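Nirka Roof Rack and Cargo Box: Fitting and Loading
Section 4 -- Fitting the cargo box to the crossbars

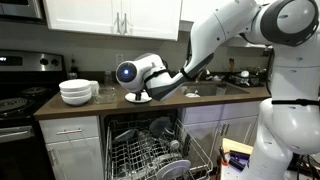

Read this section through once before you start. You need the crossbars already fitted and torqued as set out in Section 3. If the bars have been on the vehicle for more than a month, check the foot bolts again now, as the box will cover two of them.

The steps apply to the Grindwood 310 (310 litres) and the longer Lougher box. Where the two differ, the step says so. Both fit the Peltarbridge bars in the standard and wide sizes. They don't fit round bars unless you have the separate adaptor kit.

What you need

Four clamp assemblies (bag A)
Four locking knobs (bag B)
Two box keys, same number on each
Tape measure
Step stool
A second person for steps 4 and 5

CAUTION: The load limit is 75 kg, or the limit in your vehicle handbook if that is lower. The weight of the crossbars and the box counts towards the vehicle limit. On a vehicle with a panoramic glass roof the limit is often lower again, so look it up before you buy straps and start packing.

Before you begin

Park on level ground with the handbrake on. Wash the roof and the tops of the bars. Grit caught under a clamp will mark the bar and can let the box creep forward under braking. If there are rubber infill strips in the bar channels, leave them in place. The clamps go around the bar and don't use the channel.

Setting the bar spacing

1. Measure between the centres of the front and rear bars. The spacing must be at least 600 mm. For the Lougher, anything under this puts too much of the box out past the front bar.

2. If the spacing is short, go back to Section 3 and move the rear bar. On vehicles with fixed mounting points you can't do this, and the Lougher should not be fitted. The Grindwood 310 has a short-bar setting, described in the note after step 7.

Fitting the box

3. Unlock the box on the ground and open the lid fully. Take out the bags, the straps and the foam packing. Check that the lid stays hold the lid up without help. If the lid sinks, don't fit the box until the stays have been replaced.

4. Close and lock the lid. With one person at each end, lift the box onto the bars. The pointed end faces the front of the vehicle. Don't slide the box along the bars, as the moulded ribs underneath will scratch the coating.

5. Centre the box from side to side, or set it towards the kerb side if you want to reach in from the footpath. The edge must not stick out past the end of either bar.

6. Open the tailgate slowly with one person watching the rear of the box. Leave a gap of at least two fingers at the closest point. Powered tailgates may rise higher than you expect, so open yours by hand the first time if the vehicle allows it.

7. Unlock the lid and open it. Drop a clamp through the slots on each side of each bar position, bring the jaws together under the bar, and fit a locking knob from inside the box. Turn each knob until it just grips. Don't tighten any of them fully yet.

NOTE: Short-bar setting, Grindwood 310 only. Use the inner pair of slots at the rear and cover the outer pair with the blanking plugs from bag B. Water will get in if the plugs are left out.

8. Check the position again from the front and the side, then tighten the knobs in a cross pattern: front left, rear right, front right, rear left. Each knob clicks when it is tight enough. Stop at the first click.

9. Push the box firmly forwards, backwards and sideways. The vehicle should rock on its springs and the box should stay where it is on the bars. If it moves, undo the knobs and check that each pair of jaws has closed all the way under the bar.

10. Close the lid and turn the key. The key only comes out when every latch is closed. If it won't come out, look for a strap end or a bit of clothing caught in the rim. Don't force it.

Replacement keys are ordered by the number stamped on the key and on the face of the lock barrel. Write the number down and keep it in the glovebox.

After fitting

Stop and check all four knobs after the first 30 minutes of driving, and again each time you fill up on a long trip. On gravel or corrugated roads check them more often.

The box changes how the vehicle handles. Expect more push from crosswinds, longer stopping distances and higher fuel use. Slow down for speed bumps. Measure the new overall height and put a note of it on the sun visor -- car park entries and drive-throughs catch a lot of people in the first week.

CAUTION: Don't use an automatic car wash with the box or bars fitted.

A light whistle at highway speed usually comes from the bars. Check that the infill strips are flush and that the end caps are pushed home. A deeper drumming noise means the box is sitting too far forward. Move it back as far as the tailgate gap allows.

For spare clamps and knobs, quote kit number 316 when you order. Loading and strap positions are covered in Section 5.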